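Roos De Graaf
Jun 8, 2018

1/ I spent most of February rewriting the gripping rules for our picking cells at Kamska. Some people asked me to share what we changed, so I make a thread.

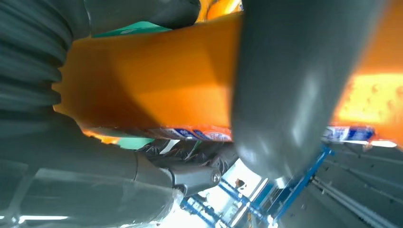 2/ The old document had 21 rules. Most of them were about speed. Only one was about how hard you may squeeze a package, and it said "use suitable force". Suitable for whom?

3/ Now each type of package has a force limit written on its card. If there is no card, the robot does not pick it. A person does, and then makes the card the same day.

4/ Soft fingers are forgiving, but they are not a safety measure. I still hear this in meetings. A soft finger on a strong arm is a strong arm.

5/ Labels: fingers should stay off the printed label when the shape allows it. Our scanner at Darnska rejected 328 packages in one month, and many had a label that was rubbed or folded at the edge.

6/ Shiny packaging is difficult for the wrist camera. We now test every new glossy wrap under the real lamps of the hall, at the real shelf. The test bench is too kind.

7/ If a grip fails 3 times on the same item, stop and call a person. Before this, the software was allowed to try forever -- and it did, one night, with a bag of cat litter.

8/ Inspect the finger pads at the start of each shift. Look between the ridges, dust collects there. Write your name on the sheet, also when you found nothing.

9/ Nobody reaches into the shelf while the arm has power. Also not "just for a second". Robles had this in their rules before us and I copied their sentence almost completely, with permission.

10/ Arm speed is limited to 80 percent when it carries something. The Brosex people think this is too careful. Maybe. We will look again when we have more data.

11/ The whole text is four pages now. If you want to read it, send me a message. Corrections of my English are also welcome.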